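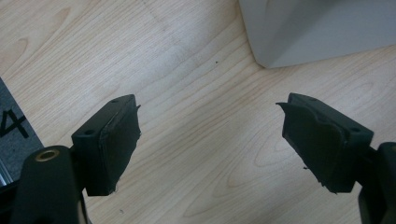
Who is the open day for? For anyone in Guncombe who wants to see how a robot is taught to use its hands, and who is not afraid to ask.

## Speaker notes – Friday, 10 am group

Good morning, and welcome to Dobson Hall. (Wait for the people at the back. The door is slow.)

My name is Darmawan Teoh. I work on the teaching side of the Rulleck project. English is my third language, so please stop me if a word comes out wrong. I will speak for a short time, then we go to the tables.

**What we do**

- A robot hand does not know what a lid is, or a handle. Somebody must show it.
- We show it by doing the job ourselves, with grippers in our own hands, the same kind of fingers that the robot has.
- One try is called a run. In January we kept 2931 runs. Say this number slowly, the school groups like to write it down.
- A run can be dull. Pick up, hold, put back. I have done whole mornings of it.

**Before we walk over**

Ask people to leave bags and drinks on the chairs by the window. Phones are fine, but silent. Please do not step over the cables – go behind the person who is working, and give them room for their elbows.

The finger pads are soft and they wear. When visitors ask what costs us time, I tell them: pads. Joanne Birkett keeps a tin of spare ones at the front desk and will pass one round. Let people press it between the thumb and one finger.

**At table 4**

The job here is the cooler box. It has a lid and a black handle over it, and the person works with one gripper in each hand. Let the group watch in silence first, then talk.

Points to make:

- Two hands must share the job. People do this without thinking, and that makes it hard to explain to a machine.
- The handle is a better lesson than a plain block. It has a shape you must come to from the right side.
- A bad run is not thrown away at once. We mark it, and Sandra Fairclough looks at it later.

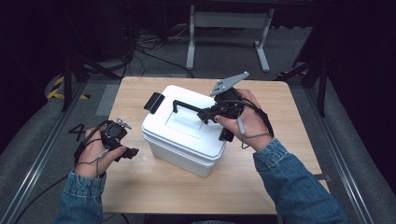
Darren Sedgwick asked at the last visit why we don't simply write down the steps, the way you would for a new worker. He said he had trained packers at Pamberg for years with one sheet of paper. My answer to him was that the packer already has hands. The sheet says "lift by the handle", and the packer fills in the rest: how wide to open the fingers, how hard to close, when to stop. Our runs are that rest. I think he accepted half of it, and we talked on over tea.

If the group is quiet, use his question again. It works well with adults. With children I ask instead how they would tell a friend on the phone to tie a shoe.

**Trying it**

Three visitors at one time, no more. Rings and bracelets off, please. Busisiwe Baloyi helps with the straps. Tell people the gripper feels odd at the start and that they should move slowly.

**Closing**

Thank them for the 235 names on the list for this open day, a very good result for Guncombe. Forms for the next visit are on the desk beside Joanne. The tea is through the left door, and the second group comes in straight after, so please take your coats with you.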